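小さなロボットアームを買う前に決めておくこと(予算の立て方メモ)

卓上のロボットアームがほしい、と思ってカタログを開くと、まず本体の値段ばかり見てしまいますよね。私もそうでした。Floltskaという名前で一人でキッチン作業の自動化をいじっているのですが、最初の見積もりは本体と送料だけ。あとから細かい出費がぽろぽろ出てきて、表を三回作り直しました。その反省をもとに、今のやり方を順番に書いておきます。

手順1 やらせたい作業をひとつ書く

「台所の手伝い」では広すぎて何も選べません。「まな板の上の果物をつかんで横に移す」くらいまで絞ります。書けたら、つかむ物の幅と重さを測ってメモしておきましょう。アームの可搬重量は、ハンドの重さを引いた残りで考えます(ここ、私は見事に見落としました!)。
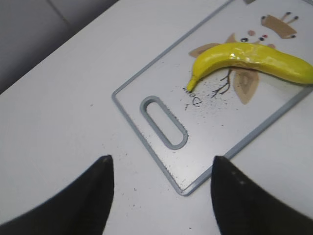

次は消耗品と小物の欄です。Boströmの見積書にはこの欄がなかったので、自分で行を足しました。練習用の対象物、台に敷くもの、交換用の指先、掃除道具、と思いつくまま並べていきます。対象物は本物にこだわらなくてよくて、うちではおもちゃのバナナを透けるまな板にのせて、黒い指の開き具合と見比べながら必要な幅を考えています。本物の果物を毎週買い足すより、予算の行がひとつ減って気が楽ですよ。

手順2 台の広さを先に決める

アームの届く範囲だけで台を選ぶと、道具を置く場所がなくなります。まな板と包丁立てを並べるなら、そのあいだにも余白がほしいところ。紙に実寸で四角を描いて切り抜き、台の上で動かしてみるのがいちばん早いです。うちは余白として400ミリを見込んで、そこから台の幅を決めました。カメラのスタンドやケーブルの通り道も、このときに一緒に描き込んでしまいましょう。 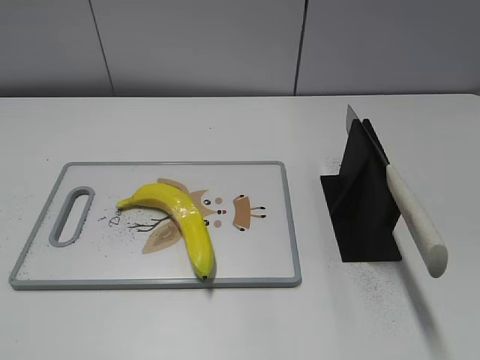

Torunn Fjeldからは、見積もりを取るときは本体とハンドを別々の行にしてもらったほうがいい、まとめて値引きされると次にハンドだけ替えるときの値段がわからなくなるから、と返事をもらいました。なるほどと思って、Edirachに出す依頼文もその形に直しました。

手順3 ハンドと指先は分けて数える

ハンド本体は長く使うつもりでも、指先は別です。形を変えて試したくなるし、傷めば取り替えたくなります。私は指先の予備を6本、最初から予算に入れました。布のように柔らかい物も扱うつもりなら、硬い物用とは別に試作の費用を見ておくと、あとで慌てません。
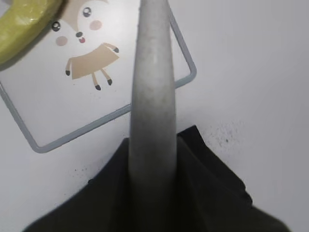
中古のアームを選んでも大丈夫ですか?
保守部品がまだ買えて、制御ソフトの更新が続いている機種なら候補に入れていいと思います。売り手には稼働時間と修理歴を文書で出してもらい、コントローラーとケーブルが付くかどうかも確認してください。

手順4 予備費と時間を書き足す

表の最後に予備費の行を作ります。それから自分の作業時間も。私は組み立てと調整に74時間を見込み、本業の合間に進める前提で7月の予定表に割り振りました。お金の表と時間の表は同じファイルに入れておくと、片方だけ古いままになるのを防げます。

ここまで埋まったら、Drastivcombeのような販売店にも同じ表を送って、空いている欄に金額を書いてもらいます。返ってきた表は上書きせず、店ごとに別の列にして残しておいてくださいね。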